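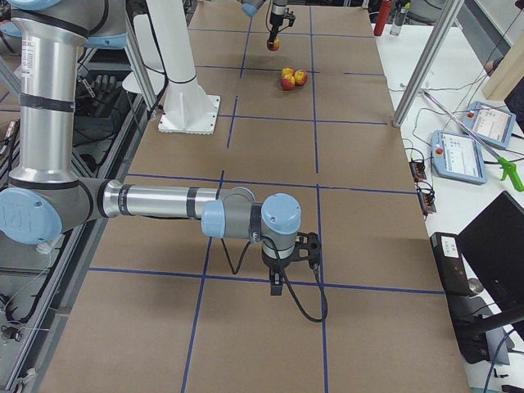

Two arms over the papered table, one apple in the far gripper and three on the paper.

Setting Up a Tabletop for Pick-and-Place Practice: Tips from the Herent Robotics Club

Updated 2 August 2022

These are the notes we hand to new members before their first bench session. They cover the table, the tape, the fruit and the cleanup. Programming is in a separate handout. Most of the tips work just as well for a small desktop arm in a garage, and the paper and tape sections should help with almost any messy bench project.

Covering the table

Use plain brown kraft paper from a roll, the kind sold for packing. Buy it wide enough to cover the whole table in one piece if you can. Seams catch fingertips, and a seam in the middle of the table will be the spot where every apple stops rolling. If you have to use two pieces, overlap them by a hand's width and run tape along the full length of the top layer.

Roll the paper out the night before and put books on it. Paper fresh off the roll curls up at the ends and you will fight it all through taping. In November our room is dry and the paper lies flat by morning. In summer it goes wavy whatever we do, mostly along the back edge, and we live with that as long as the middle is smooth.

Fasten the long sides first, pulling gently outward from the center. Then do the short ends. Where the paper meets a bracket or a base plate, cut a slit in from the nearest edge and trim around the part. Do not try to tear it to shape.

Small scuffs and creases can stay. Change the paper when it has a hole, a wet patch, or a ridge you can feel with a fingertip.

Laying out the grid

Blue painter's tape shows up well on brown paper and comes off without taking the surface with it. Masking tape is close to the color of the paper and hard to see on camera. Duct tape leaves glue.

Mark the spacing along two facing edges with pencil ticks. Run the long lines first, one person at each end, and lower the tape straight down onto the paper. Pressing as you go pulls it off line. Then run the cross lines. Smooth each strip with the side of a plastic card.

Cells do not all have to be the same size. We leave the rows at the ends of the table larger if the spacing does not divide evenly. What matters is that you write the real sizes down on the layout sheet before anybody starts. A team from Arai once spent a whole afternoon chasing an offset in their code that was only a line taped in the wrong place.

Cut the ends with scissors if you want them neat. Torn ends are fine for practice. For judged runs at Ristum they ask for cut ends, so do a fresh layout the week before.

If a strip goes down crooked, decide right away. Fresh tape lifts easily. Tape that has been down for a month will bring up paper fibers, and then you have a fuzzy patch to cover.

A short gap where two pieces of tape meet does no harm. Overlaps are worse, because you get a double thickness, and if you need to line up a fingertip on that crossing you will be reading the wrong height.

Choosing the fruit

Our standard practice object is a small apple. Apples are cheap and close to round, and a bad grip shows up as a bruise, which gives students something to look at afterward. Some points on buying and keeping them:

Buy firm ones. Press near the stem with your thumb and put back any that give.

Measure the widest one against your gripper's full opening before you leave the rest in the bag. It needs room on both sides.

Two-color apples, red over yellow, are a good test for any program that finds objects by color. Turn the same apple around and it can look like a different one. Beginners should start with a single-color fruit and move up.

Wash and dry them thoroughly. Store-bought apples often have wax on them, and wax ends up on the fingertips. A cloth with a drop of dish soap takes it off.

Keep the practice set in its own box marked NOT FOOD. An apple that has been on the bench does not get eaten. Ours go to Socorro Benavides, who teaches the class and keeps chickens.

Replace any apple with broken skin at once. Juice soaks into kraft paper and leaves a sticky patch.

Plastic fruit is fine for the first session or two. It is much lighter than the real thing and slides away when touched, so settings that work on plastic usually need changing. 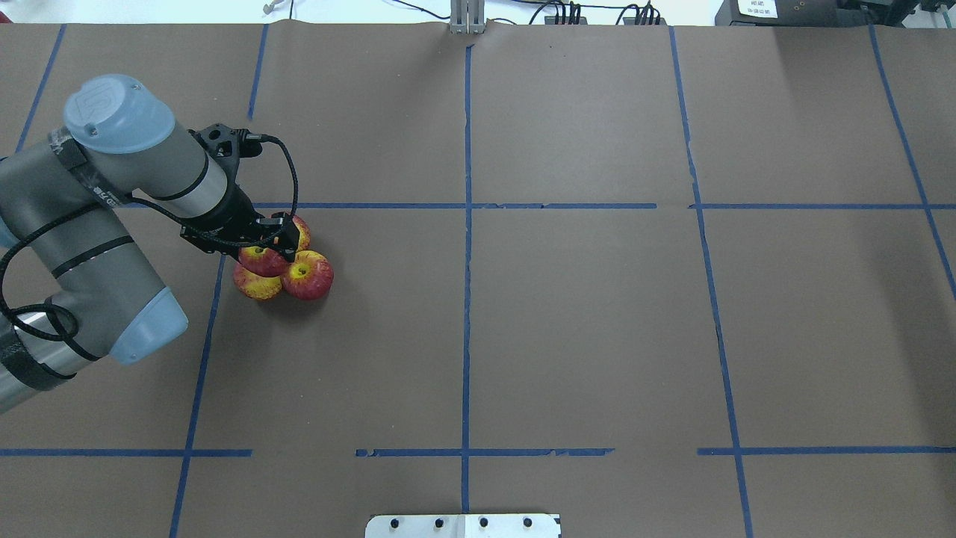
Gripper down at a cluster of four apples, close to a tape line.

Working with a cluster

One apple alone in the middle of a cell is the easy case. Apples that touch each other are harder, and this is where most teams lose points.

Start from the outside of the group. Pick the apple with the most open paper next to it and leave the one at the back for last.

Turn the gripper before you lower it. The fingers need to come down in the gaps between apples, and on a tight group there may be only one angle that works. Get down to table height and look from the side. From overhead the gap nearly always seems bigger than it is.

Lower in two moves: a fast one to a hand's width above the fruit, then a slow one the rest of the way. Save both positions under names a teammate can understand. "Above_cluster" is good. "Point_new_2" is not.

Close the fingers slowly at first. If the apple turns as they close, you are off center, so open up, go back to the upper position and shift over. Closing harder will only squeeze it out to the side, where it bumps the others and your saved positions are no good anymore.

Lift straight up until the apple is well clear of its neighbors. Only then move sideways.

When a run goes wrong, photograph the table before you tidy it. The grid lets you put every apple back in its cell and try the same thing again.

Two arms at one table

Agree on a line that neither arm crosses without a call, and say the call out loud. Ours is "crossing" and the answer is "clear." If there is no answer, you wait.

Run each arm alone through its whole path first. Then run both at the lowest speed. Students always want to skip the second part.

One operator per pendant. Nobody picks up the other team's pendant to be helpful, even to move it out of the way. Lay pendants flat with the screen up and the stop button uncovered. If you come back and something has been set on top of a pendant, clear it before you run.

Cables

Leave a loop at the wrist big enough that the joint can turn through its full range without pulling. Then check the low point. A loop that hangs down near the paper can sweep fruit off its mark when the arm swings, and it is easy to miss if you are only watching the fingers. Take up the slack with a hook-and-loop strap farther back along the arm.

Follow every cable by eye from one end to the other at the start of each session. Push the connectors home while you are there. Loose boards and their wires should be kept off the paper, where they will not get dragged.

Reaching for dropped fruit

Keep a reacher grabber by the table, the long kind with a trigger handle. It gets an apple back from the far side without anyone leaning over. Stop the arms first anyway. The grabber is long enough to get in the way, and a running arm will not care that it is only a grabber.

Drinks

Caps on, and well away from the work surface. Anything open goes out in the hall.

Keeping a run log

A cheap notebook with the columns ruled in pencil has lasted longer for us than any spreadsheet. Write the date, the operator's initials, the cell, the number of apples out, and either "held," "slipped" or "missed." Add a word or two if something odd happened. Last year's book has 832 runs in it. The Istesetti team, who started earlier and have more members, logged 1,913 and were kind enough to let us copy their column headings.

Read back over the last page before you change a setting. If there are 3 slips in a row in the same cell, look at the paper and tape there before touching the program.

Cleaning up

Open the grippers and take the fruit off the table. Park both arms in their home positions. Wipe the fingertips with a damp cloth and dry them.

Brush crumbs and stem bits off the paper with a soft paintbrush. Do not use a wet cloth on kraft paper.

Check the box of apples for soft ones. Give it 5 days at room temperature and you will usually find at least one.

When the paper does come up, peel the tape off first, pulling it back low over itself. The old sheet can be cut down and used under glue and paint projects. Save one clean corner of it and write the cell sizes there, then pin it by the door for whoever lays the next one.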